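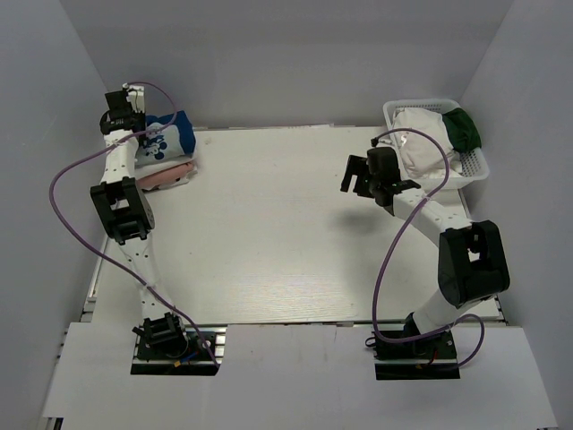
The patterned bag on the folded pink cloth, with the white basket in the back corner.

Minutes of the Rewi Household Linen Circle, 23rd December

I took the notes again, so blame me for the spelling. We met in the back room at Ellau, started late on account of the kettle, and got going once everyone had a chair. Apologies came in from the two members who are already away for the holidays.

1. Last minutes
Read out and agreed, with one fix. I had written that the tea towels were going to Bruvier when it was the pillowcases. The tea towels are staying put. Sorry about that!

2. Money
We had 1088 dollars at the start of the month and spent 234 on the new shelving and the roll of labels. The shelving price includes delivery, which I forgot to mention last time and got asked about twice. The bill from Sovenetti for washing the curtains hasn't turned up yet, so I'll give them a call after New Year.

3. Bags and baskets
This was the long one. We talked for ages about how to put a set of cloths together so that whoever picks it up can find things without tipping everything out. I'm firmly in the folded camp - flat cloth at the bottom, bag on top, done. I do love the blue-and-white bag with the white flower shapes on it, and I said so more than once (it's in the minutes now, so there). Set on the pink cloth it looks really cheerful, and I would be happy to see more of them in patterns like that.

The other side of the room likes baskets. The white plastic one has the mesh side, so you can get some idea of what's in it before you reach in, and it's easy to wipe out. My grumble is that cloths go in any old how. The white one in there is all crumpled, and the dark green one is tucked in at the end, and I know I'd have to pull out the lot and fold it again before handing it over. It was pointed out to me that cleaning cloths don't need to be folded like napkins. Fair enough.

In the end we agreed on this:
Bags for anything going out as a gift or a loan.
Baskets for cleaning cloths and odd pieces that stay here.
Pink and other pale cloths kept apart from the dark green ones until we've done a wash test on the greens.

I'm doing the wash test at home. I'll use cold water first and then warm, and bring the results along, good or bad.

4. Labels
We can't agree on where the label goes. Tied to the handle gets in the way, pinned to the cloth leaves holes, and stuck on the basket peels off in the damp. We'll try a card slipped inside for now. The wording will be short: what it is, how to wash it, where it goes back to. I had a longer version with a little poem and was outvoted.

5. Bruvier order
Bruvier would like 30 pillowcases and whatever hand towels we can spare. The pillowcases are ironed and ready on the top shelf. The towels still need sorting, and three of us are staying behind to make a start on that. Please don't put anything else on the top shelf until the order has gone!

6. Anything else
The iron is making that noise again. We'll get it looked at before we think about buying one.
Someone left a gray glove by the sink. It's on the windowsill.
The mince pies were very good and I would like the recipe, please.

Next meeting is in February, same room, same time. Bring any spare bags you have at home, patterned ones especially, and your own mug if you want a big one.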